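24 Nov 2019

Sunday evening, rain since lunch, and I am at the kitchen table with the rules again. On Friday I promised that the second version would be ready for Tuesday, and I have until now only the headings and one good page. I write first here, to get my thoughts in order, and then I will write there.

The subject is still the tip box task, two arms at one table, in the simulator. It sounds like a small thing. But the people at Dikon want to use our rules for their own cell later, and so every sentence which is not clear will come back to me.
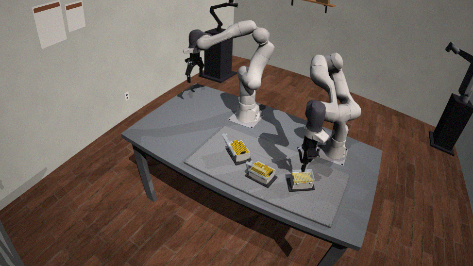
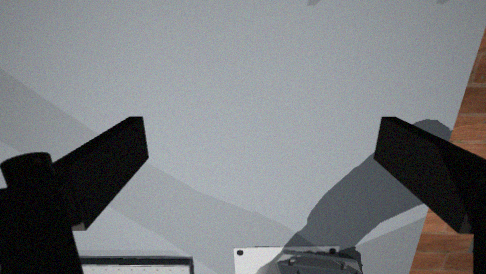
The first rule is the one I like most and the others like least: an arm that has nothing to do must be open and must be still. In the old text from Braltgate it says "the idle arm should be in a safe state". What is a safe state? I asked this three times in November and I got three answers. One colleague thinks it means folded back to the base. Another thinks it means only that the motors hold. So I have written: fingers open, no motion, and not above a box unless the next step is at that box. It is longer, but a tired person can check it with the eyes.

The second rule is about the lids. I had written "the lid must be open before the gripper goes down", and I was proud of it for one whole day. Then I saw that it says nothing about who looks if the lid is open. The arm does not look by itself. Somebody must decide that the check is a step, with its own line in the record, and that without this line the descent is not allowed. In my language we have one word for "to look and to confirm" and in English I do not find it. I put "verify" in the end. Everybody puts "verify".

The third rule gave me a bad Thursday. It is about the angle of the boxes. In the Flalau procedure every box stands exactly parallel to the table, and the limits are all written for that. I find this a kind of cheating. In a real laboratory a person puts a box down with one hand while she is thinking about her bus. If we test only with straight boxes, we have a rule for straight boxes. My proposal is that the box may stand at any angle on the board, and the arm must turn to the box. I was told that this makes the tests slow. It is true, it makes them slow. We have done 4000 runs with the straight ones and I can still not say what happens if one is turned by a little bit more than usual, so how fast was it really?

I should be fair – there is a good argument on the other side. When everything is turned and different, and a run fails, you do not know why it failed. With the straight boxes you know at least that it was not the angle. Maybe I will write it in two levels. Level one with straight boxes, for finding mistakes in the program. Level two with the boxes as they come. And no one may say "passed" without saying which level. Yes, I think this is good, I will write it like that tomorrow morning before the telephone starts.

The paragraph about shadows I still do not have. It was my own idea to include them, and now I must pay for it. The light throws the arms over the table, and from the camera low at the fingers a dark patch can be very near to the place where you want to look. Vanhove's guideline has one line for the light ("sufficient and even"), and even light is easy to ask for in a simulator, you write a number and it is there. In a building with windows nobody can promise it. I would like to say that the shadows must stay in during the tests. But "must" is a strong word, and I have no measurement to put beside it, only an opinion.

About "must" and "should" and "may": I have decided to make a small list of these words at the beginning and to use them only in this way. I went through the one good page and found "should" in 2 places where I meant "must". For a native reader it perhaps sounds polite. For a reader like me it sounds like I can leave it out.

Also to do: ask who signs when a rule is changed. Take out the sentence with "as appropriate". Number the pages, last time they fell on the floor and I put them back in the wrong order and did not notice until page three.

The soup is ready and I have not written one line of the real text. After the soup, the word list. The shadows can wait until Monday.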